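Ticket 995 – Individually ventilated cage rack, low airflow alarm on exhaust side
Site: Balldale small animal unit, holding room 4
Equipment: Komico rack, double-sided, with matching blower tower
Opened by: Huia Hollis
Priority: High (live animals on rack)
Status: Closed, monitoring

Initial report

Rack 2 in holding room 4 went into low exhaust alarm during the morning check. The controller showed supply fan normal, exhaust fan normal, exhaust flow below setpoint. Alarm cleared on acknowledgment and came back within a few minutes. Room pressure was in range on the wall gauge and the building management system showed no change in room supply or extract. Racks 1 and 3 share the same ceiling drop and were not in alarm.

Animals on the rack: mice, 77 cages occupied, remaining positions blanked. No clinical signs reported. The unit veterinarian was informed when the ticket was opened and asked for cage-level checks at the start and end of each shift until the alarm was resolved.

Environment at time of report

Room temperature and humidity within the limits posted on the door. No filter changes on rack 2 since the last scheduled service in December. No recent cage change on the affected side. Controller firmware not updated since installation. The rack had been moved out from the wall for floor cleaning the previous afternoon and pushed back.

Step 1 – Confirm the alarm is real

Controller readings can drift if the pressure tube to the sensor is kinked or has moisture in it. Tube inspected from the plenum to the back of the tower. No kink, no visible moisture. Tube removed at the sensor end, zero reading taken with the port open to room air. Sensor zeroed correctly. Tube refitted. Alarm returned.

A hand-held smoke pencil was then used at the front of four cages, two high and two low. With the rack in negative mode smoke should be drawn in around the lid. It was drawn in at the top row and barely moved at the bottom row. Conclusion: exhaust flow is reduced and the sensor is reporting correctly.

Step 2 – Filters

Exhaust prefilter pulled and compared with the prefilter on rack 1. Loading looked similar on both. New prefilter fitted to rack 2 anyway to rule it out. Exhaust reading improved slightly and stayed under setpoint. The exhaust HEPA filter was not opened. Differential across it was read from the service port and was lower than the service sheet value, as expected with low flow. A blocked HEPA filter would have read high. HEPA ruled out.

Step 3 – Exhaust fan

Fan speed command on the controller was at maximum. Current draw was below the usual value for that speed. For this type of fan, high speed with low current and low flow points to a restriction and not to a failing motor. A worn bearing would normally show as noise or raised current. Neither was present. Fan not replaced.

Step 4 – Cage positions and docking

All cages on both sides were undocked and redocked one at a time, starting at the top row. Three cages on the bottom row were not fully seated. Reseating them made no measurable difference to the exhaust reading. Blanking plates checked for missing seals. One seal was torn and replaced. No effect on the alarm.

Note for whoever repeats this step: give the controller time to settle after each row. If you redock a whole side quickly the flow average lags and you will chase a number that is already out of date.

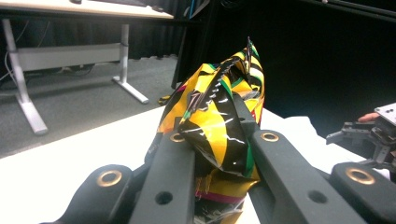

4 min read

Step 5 – Flexible exhaust hose

The hose from the tower to the ceiling drop was checked last. It should have been checked first. The rack had been pushed back closer to the wall than its floor marks allow, and the hose was folded behind the tower at the lower elbow. The fold could not be seen from the front or from the service side with the rack in place.

Rack pulled forward to the floor marks. Hose straightened by hand. Exhaust reading rose at once but settled a little under setpoint. The hose wall had taken a crease and did not return to a full round section at the elbow.

Temporary action: hose supported with a strap to hold the elbow open. Exhaust reached setpoint with the fan at high speed. Alarm cleared and did not return during the shift. Smoke test repeated on the same four cages, drawn in at all positions.

Step 6 – Parts

Replacement hose requested from Pruitt, who hold the service contract for both the Balldale and Gerkham units. Gerkham had a spare of the same diameter and sent it over with the next transfer. The Pruitt part will go back to Gerkham stores when it arrives.

Step 7 – Hose replacement

The work needed the exhaust side disconnected. With supply running and exhaust off, the rack would go positive to the room, so both fans were stopped for the swap. Static cage time is limited under the unit procedure, and the following order was agreed with the veterinarian before starting:

1. Record exhaust and supply readings with the strap still in place.
2. Put new hose, clamps and sealing tape next to the tower.
3. Stop both fans and start the timer.
4. Close the damper on the ceiling drop for rack 2 only.
5. Remove the old hose from the tower end, then the ceiling end, and bag it.
6. Fit the new hose at the ceiling end first, then the tower.
7. Open the damper, start exhaust, then start supply.
8. Stop the timer and record readings.

Everyone in the room wore respiratory protection because of allergen in the used hose. The swap was completed inside the permitted static time. Exhaust returned to setpoint with fan speed back to its normal range. Current draw normal.

Comment added by Pruitt service desk

Agree with the diagnosis. Please check that the rack casters are locked after cleaning. On a double-sided rack an unlocked caster lets the tower end swing toward the wall even if the other end is on its mark. Please also confirm that the controller alarm delay is still at the installed setting. A longer delay will hide a partial fold like this one.

Reply – H. Hollis

Casters: all found locked on rack 2, one unlocked on rack 3, now locked. Alarm delay: unchanged from installed setting on all three racks. Alarm log exported. The first low exhaust event was logged the evening before the report, cleared by itself, and did not generate a callout. The remote alarm relay on rack 2 only closes on a sustained alarm. Separate ticket raised for the relay setting.

Root cause

Exhaust hose folded at lower elbow after the rack was repositioned past its floor marks. Contributing factors: floor marks worn at the tower end, and no airflow check on the post-cleaning sheet.

Corrective actions

Floor marks repainted in holding rooms 2 and 4. Rigid wall stop to be fitted behind each tower so that the rack cannot be pushed past the mark – quote requested. Post-cleaning sheet amended to include exhaust reading, hose check from the side with a mirror, and caster locks. Same check to be carried out at Gerkham, where the racks are the same model but the ceiling drops are offset and the hoses run longer.

Animal welfare record

Cage-level checks found no clinical signs on any shift while the ticket was open. Bedding in the bottom row was damper than usual in several cages and those cages were changed early. Ammonia was spot-checked with indicator tubes in the bottom row before the change and was within the unit limit. Study leads with animals on the rack were notified in writing, with start and end times of the reduced flow period, so that it can be noted against their data.

Open items

Wall stop quote, not yet received. Relay setting, see separate ticket. Return of spare hose to Gerkham.

Last updated: 15/07/2019

Balldale Equipment Support | Contact the equipment desk | © Balldale | Back to top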